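3.2 Collecting demonstrations by remote control

All demonstrations were recorded in the Flinell cell, a closed frame of aluminum extrusion with two arms mounted on the front rail. The operator sits outside the cell and moves a pair of leader arms with the same joint layout as the arms inside. Joint positions are copied across directly, with no scaling and no filtering beyond a limit on joint speed. We tried a short smoothing window early on and dropped it. Operators reported that the grippers felt late when closing on small parts, and they began to overshoot.

Two operators recorded the data. The first had used leader arms before. The second, Amedeo Valentini, had not, and was given one afternoon of free practice before his recordings were kept. Both worked from the same one-page instruction sheet, which names the goal of each task but leaves the order of moves and the choice of arm to the operator. We did not correct style. If an operator passed a block from one gripper to the other when a single arm could have reached, the recording was kept as long as the task was completed.

Each session starts with a reset by hand. Colored wooden blocks are placed in the middle of the table, where both grippers can reach them, and their positions and angles are changed between recordings. Other objects stay in the cell during block tasks so that the policy does not learn to expect a bare table. Figure 4 gives a view of the cell with both arms over the blocks.

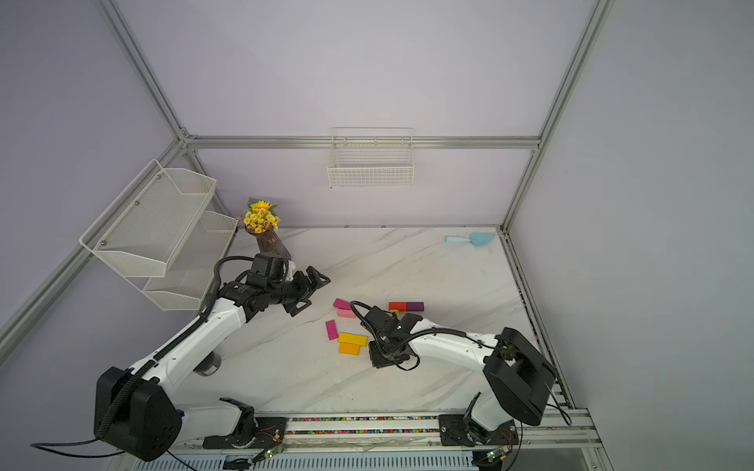

Figure 4. The block task in the Flinell cell. Both grippers are over the table, the right one above a small yellow block. A vase of artificial flowers and a toy spatula share the table with the blocks.

3.3 Filtering and labeling

We recorded 157 demonstrations of the block task and kept 148. The other nine were removed for one of two causes. In most of them the operator stopped partway and asked for a reset, usually after pushing a block out of reach. In the rest, the log from one arm had a gap longer than our limit. Gaps shorter than the limit were filled by linear interpolation and the recording was kept.

Recordings in which a block was dropped and picked up again were not removed. An earlier version of the data set, collected in July with the Pearce grippers, had been cleaned of all such cases, and policies trained on it did poorly after a missed grasp. They tended to carry on to the place position with nothing in the gripper. We return to this point in Section 5.

Start and end times were marked by the operator with a foot pedal. The pedal is easy to forget at the end of a task, so many recordings have a tail in which the arms do not move. We trimmed each tail to the last moment at which any joint was above a small speed threshold. The start of each recording was left alone, including any pause before the first move.

Every recording carries a short text label stating the goal, such as "put the yellow block next to the red block." Labels were written before the recording and read to the operator. When the operator picked up the wrong block and finished the task with it, the label was changed to match what was done. Labels use one name per color, taken from a fixed list. The pink blocks caused the most trouble here, as the two operators did not agree at first on which one should be called magenta, and a printed color card was taped beside the leader arms to settle it.

3.4 Training

The policy takes the camera images, the joint positions of both arms and the text label, and outputs a short sequence of target joint positions. Images from all cameras are resized to the same resolution and encoded separately. We trained for 1000 epochs on the block task and used the final checkpoint in every test.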